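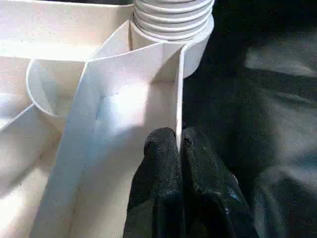
White molded housing with the ribbed cylinder and the collar under it. Note the faint mark on the flat panel.

Removing a bluish-gray smudge from a glossy white molded plastic part

Posted by Rodrigo Garrido, 5 October 2026

I have a one-piece white plastic housing from a Plendano unit. It has a ribbed section at the top, a smooth collar below it, then a broad angled panel with a rounded pocket beside it. There is a faint streaky smudge near the middle of the panel. I want it off before the part goes back on the unit, and I would like to keep the gloss.

Tried so far:
Dry microfiber cloth. No change.
Lukewarm water with a drop of dish soap, left on for 15 minutes. Slightly lighter, or I am imagining it.

The part has no material code that I can find. A friend says ABS, the seller says polypropylene. I do not want to use acetone until I know. Two things I need to find out:

Is there a way to tell which plastic it is without cutting a piece off?
What is the safest order of cleaners to work through?

I would also like to get the dust out of the grooves in the ribbed section. A cloth goes over the ridges and leaves the grooves as they were.

Rocío Gallardo

Leave acetone out of it in either case. On ABS it dissolves the surface and you will have a dull patch much larger than the smudge. On polypropylene it does little harm at room temperature, but you have not established that it is polypropylene.

For identification, if the part is small enough to submerge and has no trapped air or metal inserts, put it in a tub of plain water. Unfilled polypropylene floats. ABS sinks, slowly. Hold it under and turn it several times so the pocket and the inside of the cylinder empty of air, otherwise the result means nothing. A filled polypropylene can sink too, so floating tells you more than sinking does.

A second indicator is feel. Polypropylene is slightly waxy and a fingernail leaves a faint line on it. ABS is harder and gives a sharper sound when tapped. I would not rely on this alone.

Order of cleaners, mildest first. Test each one on the back or on an inside face and let it dry before you judge it.

1. Warm water and dish soap, soft cloth, light pressure. Repeat once.
2. Isopropyl alcohol, 50 percent if you can get it, otherwise dilute the stronger kind with distilled water. Dampen the cloth, not the part. Wipe for a few seconds and follow with clean water.
3. White vinyl eraser, short strokes in one direction. This takes off transferred rubber and pencil-like marks that liquids leave behind. It can reduce gloss slightly, so stop as soon as the mark is gone.
4. Plastic polish for clear acrylic, applied with a cotton pad. Last resort. It is an abrasive, only a very fine one.

Do not use melamine sponge on a glossy face. It works on the stain and leaves a matte area that shows under any lamp.

For the grooves, use a soft toothbrush with soapy water and follow each groove, then rinse from the top. A wooden skewer wrapped in a strip of damp cloth gets to the bottom of the groove. Avoid metal picks.

Casimiro Paredes

I used Clendix spray on mine and it came up fine. Different part though, gray one.

İlker Baysal

Agree with Rocío on the order. Some additions.

Check that the mark is on the surface before working on it. Tilt the part under a single lamp and look along the panel at a low angle. A deposit usually interrupts the reflection. If the reflection runs straight across the mark with no change, the discoloration may be in the plastic, either from molding or from a dye that has migrated in. Cleaning will not remove that.

If you ever reach the polish step, mask the crease along the side of the panel with low-tack tape. Edges lose material faster than flats and the sharp line will round over.

Keep any rinse water below 60 °C. Thin molded walls can relax and then the collar no longer fits whatever it mates with.

Wet sanding is sometimes suggested for this. Do not start at 300 grit, which I have seen recommended elsewhere. You would need to work through all the finer grades to get the gloss back, and the inside of a curved pocket is very difficult to do evenly.

Reply from Rodrigo Garrido

Thanks. It floated after I got the air out, so I am treating it as polypropylene. I will do the low-angle check tonight and then start with the alcohol. The toothbrush worked for the grooves.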